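Blog > House > Clearing out

Clearing the table, again

4 Dec 2023

The table by the back window in our flat in Curkcombe is where everything ends up. I bought it second-hand in May, meaning to eat at it, and for a few weeks I did. Then the post started landing there, then the bits from the bathroom shelf, then whatever was in my coat pockets.

I've now given it a rule. Before bed it gets cleared down to the wood, even if that means things go in a box in the hall. It takes me almost 17 minutes if I've left it two days, much less if I haven't.

The box is a Cesico one with a lid that doesn't fit. I tried a Kurek tray before that, but a tray only makes the pile look planned - you still have to lift it to wipe underneath.

What slows me down is the small stuff. Big things have a place already. A ramekin goes back in the kitchen cupboard, and a tall bottle stands up on a shelf. It's the scraps of packaging and the odd caps that I pick up, look at and put down again. I've started binning anything I can't name.

The wood is pale and shows every ring, so I wipe it with a damp cloth and dry it straight after. I did try the Zevanel polish and found it left the surface a bit sticky, so the tin has gone under the sink.

We use cookies to remember your settings. Accept | Manage

Next job is the hall box itself, which is nearly full. I'll probably tip it out on the table to sort it - so that's an evening gone - and then start on the coat pockets.
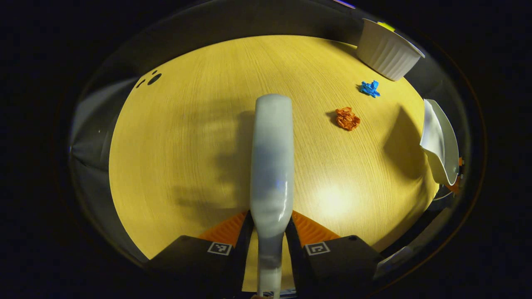
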